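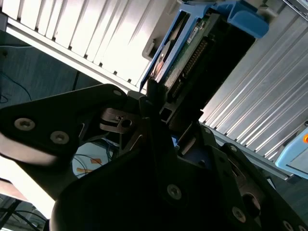

Many households in Flosdale lose their food assistance for a season only because the name on the list is written differently from the name on the identity card. The district registers again every year in June, and it is good to prepare before the clerks arrive. The lists were on paper before, and now they are records on a computer. A record sits on a hard drive like the one in the blue caddy, and it is only as correct as what was typed into it. So please check your entry yourself, even if you received food last year without any problem.

What to bring

Bring the identity card of the head of household, the birth papers of all children under 10, and the ration card from last season if you still have it. If the ration card is lost, ask your ward office for a replacement letter. The letter is free. It must have a stamp, and the stamp must be readable.

Where to go

Families from Sustitz and Rodia register at the school in Rodia. Families from Trindade go to the grain depot. The desks open at 8 in the morning, and people who come early usually finish before noon. Older persons may send a relative, but the relative needs a signed note and the identity card of the older person, not a copy.

At the desk

1. Say the full name of the head of household, then spell it slowly.
2. Give the number of people who sleep and eat in the home. Children who live at a boarding school are written on a separate line.
3. Tell the clerk how many bags of maize you harvested. If you had no harvest, say this clearly - an empty line is read as "not answered" and the form comes back.
4. Ask to see the entry before you sign. Compare every letter with your card.
5. Take the slip with the household number and keep it in a dry place.

If your name is missing later

The list is put on the wall of the ward office when registration is finished. Your household has 34 days to complain. Use Form 2, which you can get at the same office, and write the household number from your slip at the top. Do not register a second time in another place. Two entries for one family will block both of them, and it takes much longer to repair than a missing name.

For questions about Form 2, ask for Corina Rüegg at the district food desk. She is there in the mornings. Please have your slip in your hand when you go to her window.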